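How to Put Together a Fruit Plate on a Flowered Tablecloth

I love a busy tablecloth, and mine is about as busy as they come — dark green, pink roses everywhere, patterned borders down the sides.

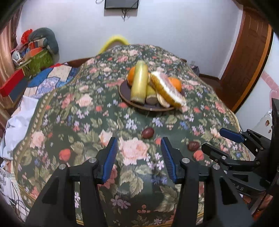

My sister-in-law wrote to me that she'd given up on printed cloths completely, since every plate she owned looked lost on them, and would I please explain what I do. So okay, let's do it!

Start with the cloth. Iron it on the wrong side (medium heat, no steam if the print is old) and lay it while it's still a tiny bit warm. Pull the borders straight along the long edges first, then smooth toward the middle. Borders show every wobble, and I've redone mine more times than I'd like to admit.

Now the plate. Go dark and go plain. I used to put out a white one with a blue rim from a Cirken sale, and it fought with the roses all through dinner. A deep purple-brown plate sits right down into a green background and lets the flowers do their thing. Set it a little off center.

Rinse your fruit in cold water and dry it really well, and I mean a towel and ten minutes on the counter. Water spots on cotton are a pain. If there are stalks, snip them with kitchen scissors, leaving enough to hold on to. Pile everything up loosely, biggest pieces at the bottom, stalks going whichever way they want.

Last thing: take a couple of small dark fruits and put them right on the cloth in front of the plate. Glossy ones are prettiest! Just check them for splits first, especially if they're very ripe. I got a lovely purple dot on my Wevotwood runner that way, and it took 4 washes to fade.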